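Notebook, folding cell, Enmont
November, started 09:40

Working through the Vilano rules draft before it goes to the other cells. The draft has been on the shared drive for a while and people follow parts of it from memory, which shows in the logs. Bakden lists 1279 episodes for this cell and 224 of them are marked rejected. I went through the reject notes first. Most name a start condition or a labelling fault. Few name a fault in the motion itself. So the entry below is mainly about start conditions and labels, and the motion rules can wait.

Target for the garment set is still 1000 accepted. We are over it on paper, but Ro-un Yeon wants the older episodes checked against the new wording before they are counted, and I agree with that.

Start condition

Rule 2 in the draft says "garment flat and fully on the table". Nobody who has laid out an adult T-shirt here would write that.

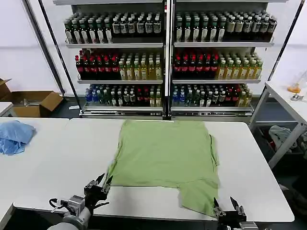 A start condition has to be something two operators would judge the same way without talking to each other. "Flat" fails that, and "fully on the table" excludes layouts that we want in the set. The green T-shirt goes over the near edge at the lower right and is slightly wrinkled, and I would accept it: body spread out, grippers both open and both at the near side. Proposed wording:

2a. Garment body spread in a single layer. Small wrinkles allowed. A doubled-over area larger than a hand is not.
2b. Overhang at the near edge allowed. Overhang at the far edge is not, as the wrist cameras lose it.
2c. Both grippers open before the episode is opened in Bakden.
2d. No second garment on the work table. Garments on the next table may stay where they are if they do not move during the session.

2d will be argued about. The light blue cloth on the left-hand table is in the head view for as long as it lies there, and one reading of the Talukder note is that the view should be cleared of everything that can be taken for the target. My reading is that the note concerns the reach of the arms, and the next table is handled as background. Marked as open. If it is settled the other way, every episode with a cloth on that table needs a tag, and I would like to know before we record more.

Background

The draft asks for "neutral background". Ours is shelving packed with drinks bottles, and it is staying. I suggest replacing the word neutral with fixed. Shelf stock is left alone from the first episode of a session to the last. If a bottle has to be moved, close the session and open a new one. Same for the cardboard box on the floor by the wall: flaps open or flaps closed, I don't mind, but the same way all session.

Floor scraps: pick up before the session, leave alone during it. The current draft says "keep floor clear at all times", and the result is people walking through the head view in the middle of an episode.

Wrist views

10:55. Read the wrist camera section with the streams open beside it. The draft has one check for both sides, "gripper visible". That is always true with our mounts and so it tests nothing. What matters is whether both finger assemblies and the gap between them can be seen, with enough table beyond to tell where the cloth edge runs. With the cloth edge drooping into the gap between the fingers it is easy to mark contact, and much less easy to mark grasp, and the draft uses the two words as if they were one.

Wording for the label sheet:

Contact: cloth touches a finger in either wrist view.
Grasp: cloth between the fingers, and fingers closed on it. If the closing can't be seen, use the gripper position log and write "from log" in the note field.
Unclear: anything else. Unclear is a valid label. It does not cost the operator anything and should not be avoided.

The position log has a dead band of 5 mm. Thin fabric falls inside it, so a grasp of one layer can be logged as fully closed. This needs a line in the rules, with the advice to look at two wrist frames before and after the closing command.
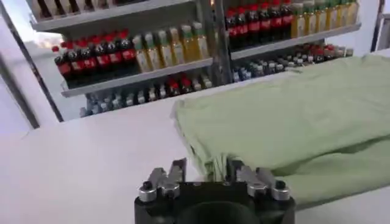 Releases and retries

Rule 7 allows "reasonable retries". I asked Ro-un what reasonable means and got a different answer from the one I would have given, which settles that the word has to go. We agreed the following over the bench:

7a. A retry is a second closing command on the same area of cloth without a change of plan.
7b. Retries stay in the episode. Do not cut them out afterwards.
7c. Open fully between retries. Half-open regrasps drag the fabric and the label sheet has no entry for dragging.
7d. After the third failed retry, end the episode and mark it incomplete. Incomplete is kept apart from rejected in Bakden.

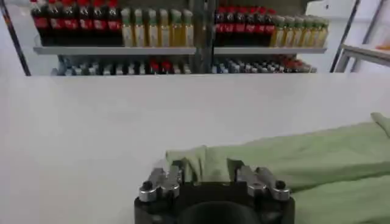
7b is the one that people have been breaking with good intentions. A trimmed episode looks clean and is useless for anyone studying recovery, and the time stamps no longer match the arm logs. I found several of these in the reject list with the note "jump in wrist stream", and the jump was the trim. The operator should end the episode or leave it alone. There is no third choice and the Bakden trim button should be hidden for operator accounts. Request sent.

One-arm holds

Added a new rule, as the draft assumes both arms are always doing something. In practice one arm often holds while the other is clear. The waiting gripper should be open, off the cloth, and inside the head view. It should not be parked behind its own forearm. Cable slack also belongs here: the wrist cable may rest on the cloth edge, but if it moves the cloth, stop and redress it, then restart the episode from the layout.

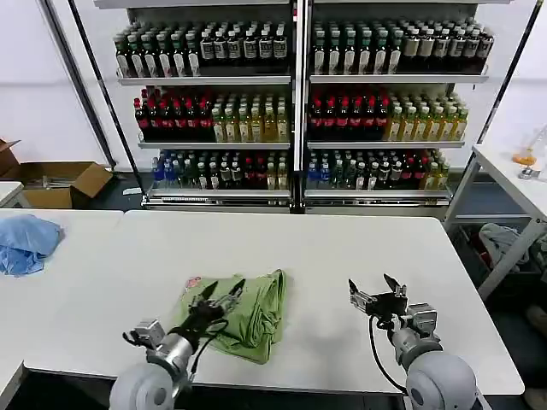

Left gripper closed on the bunched green cloth, right gripper open and clear of it.

Printed marks on a garment: note them in the garment field if they show at any point in the episode, with colour and position. The small red logo on the green cloth would go in as "red print, small". Don't transcribe lettering.

To do
Send 2a to 2d and 7a to 7d to Ro-un as tracked changes.
Recheck the 224 rejects against the new labels. Some will come back as incomplete.
Ask which reading of the Talukder note the other Enmont cells use.
Dead band: find out if it can be set per garment.
Hand wording in 2a is poor, needs a length. Left blank in the draft.

Stopped 12:20.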